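Progress Report to the Benavides Fund
Project: Public Debate on Military Commitments Abroad
Submitted by the Ginico Policy Center, 4 December 2019

Summary

The project tracks how elected officials speak about the use of force overseas and makes that record open to local newspapers, teachers and voters. Work remains on schedule. Two of the three deliverables for this period are complete, and the third is delayed for the reasons given under Staffing.

Speech archive

The archive now holds 3,818 floor speeches, interviews and campaign statements. Of these, 261 were added in November, mostly from Senate committee hearings. Each entry is coded by topic and by the position taken. Kevin Huamán revised the coding guide after reviewers disagreed on statements that support sanctions but oppose troop deployments – these now have a category of their own.

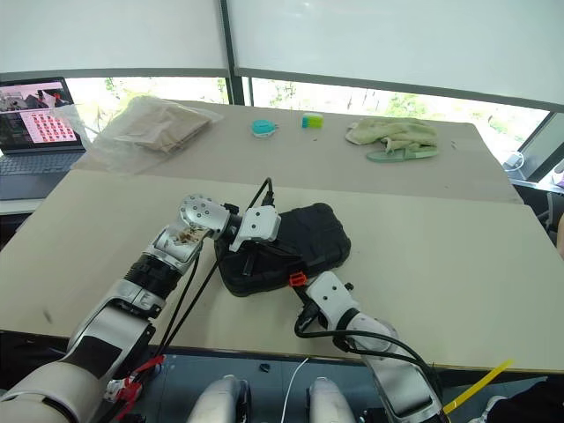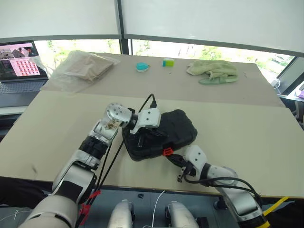
Public forums

Forums were held in Greter and Stundetti under the direction of Yasaman Hashemi. Total attendance was some 300. Speakers in Greter favored a stronger role for Congress in approving military action, while the Stundetti panel was divided on aid to allied governments. Written questions from both events have been typed up and will be published with the spring briefing paper.

Staffing

Teófilo Marulanda left the research desk at the end of the summer. Yeison Flores has taken over his duties on a part-time basis, and the voter guide has moved to the next period as a result. The Center does not request a change to the total grant amount.

Expenses

Spending is within the approved budget. One transfer of $800 was made from travel to printing, as permitted under the grant agreement. Receipts are held at the Center's office.

Next period

The Center will complete the voter guide, code the remaining House hearings and hold one further forum. The location has not been settled. Questions about this report should be sent to Jhonatan Cabrera, project director.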